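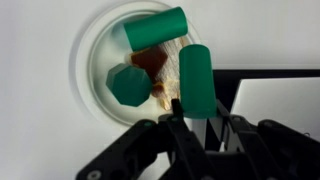 Plates, blocks and honey cake: a morning at Terkero

26/08/2022

Chrysoula Chrysikopoulos is already clearing tables when I get to Terkero, and she keeps clearing them for most of our conversation. It suits her. She talks with her hands anyway, and if there's a plate in one of them, she talks with the plate.

Terkero is a small café on the Arrieta side of the market hall, with 20 seats and a counter that smells of walnuts and orange peel. What brings people across town, though, is on the tables. Every one of them gets a handful of building shapes along with the napkins: cylinders long and short, eight-sided prisms, cubes, a few half-moons. No instructions, no age limit. You order your coffee and you build something, or you don't.

"I wanted something people could do with their hands while they waited," Chrysikopoulos says. "We bake to order, so there is always a wait. And a wait with nothing in your hands feels twice as long!"

She opened in April of last year with one box of blocks from her sister's attic. They were in every color you can think of, and she found she didn't like that at all. On a white table with a white plate, it looked like a birthday party had gone off. So when she bought a proper set she went for a single green, a soft matte one that leans toward blue. The set is called Cerora and she owns 117 pieces of it, a number she gives me without stopping to think.

"I count them every Monday. It used to be 120, if you want to know. Three are out there somewhere, having a life."

I ask where the blocks usually turn up at the end of a visit, and she laughs before I've finished the question.

"On the plates! Always on the plates. People eat their cake, they push the plate to the middle, and now it's a stage. It's round, it has that nice rim, so of course you put your tower on it. I've had a whole temple on a cake plate, with columns. I didn't want to take it away. The lady had gone home and I left it there until lunch."

Which sounds charming, and is, until you think about the syrup. The house specialty is a honey and walnut slice, soaked overnight and handed over in a thin twist of paper so you can eat it with your fingers. It's wonderful (I had two). It also gets into everything. There's a chocolate one as well, with a dark sauce that Gerasimos Tzavaras makes in the back, and that one, Chrysikopoulos admits, is worse.

Tzavaras leans through the hatch at this point to defend it. "The sauce is correct," he says. "A dry cake is easy to clean up after. Who wants one?"

So there is a method to clearing a plate at Terkero, and Chrysikopoulos is happy to show it off. Blocks first, always. Anything standing up comes off before anything lying down. "If you lift the plate with a tall one still on it, it goes over, and then it rolls, and then you are under table six with a flashlight." The cylinders that are already on their sides come next, and you hold the plate flat the whole time. The prisms she saves for last. They sit where they're put. "I love the eight-sided ones. So well behaved. They have a flat place for every mood."

Then comes the wrapper, folded inward on itself with the sticky part inside. She does this in one quick pinch, and I try it on my own plate and get honey up to the wrist.

"Everybody does that," she says kindly, and passes me a damp cloth.

Blocks that have touched cake go in a bowl of warm soapy water behind the counter. Clean ones go straight back in the basket. Anything she isn't sure about counts as sticky. A new helper once tried to save time by tipping whole plates into the bowl, paper and all, and they were picking shreds out of the drain for days. Since then there has been a note taped over the sink that says PAPER IS NOT A DISH. Tzavaras wrote it. He's very proud of it.

The plates are plain white, and she has 80 of them, bought from a hotel in Remau that was changing its dining room. She likes the ridge that runs around the inside. Children use it as a road. She also likes that they're heavy enough to stay put when somebody gets ambitious.

Who does get ambitious, I ask. Mostly children?

"No, no. Children build for five minutes and then they want juice. It's the grown-ups. Two men came in to sign some papers for a boat, very serious, and when I brought the coffee they had a bridge going between the sugar and the milk. They stayed until we closed. I think they forgot the boat."

She has a favorite time of day, a little after 10, when the early crowd has gone and the tables are as people left them. She likes to walk around once with her hands behind her back before she touches anything. There might be a line of cylinders arranged by height, or one prism set carefully on a saucer like a sweet. Once there was a ring of blocks around a single walnut. She took a photo of that one and sent it to her sister, owner of the original attic box, and got back only the word "why."

Next on her list are some longer pieces, flat ones that could make a roof. People keep asking for roofs, she says, and have been using teaspoons. Tzavaras wants his teaspoons back. He is also testing a pear cake for the fall, which he describes as "moist," looking straight at her as he says it.

"You see what I live with," she says, delighted, and goes off to clear table four, where somebody has left a very good tower.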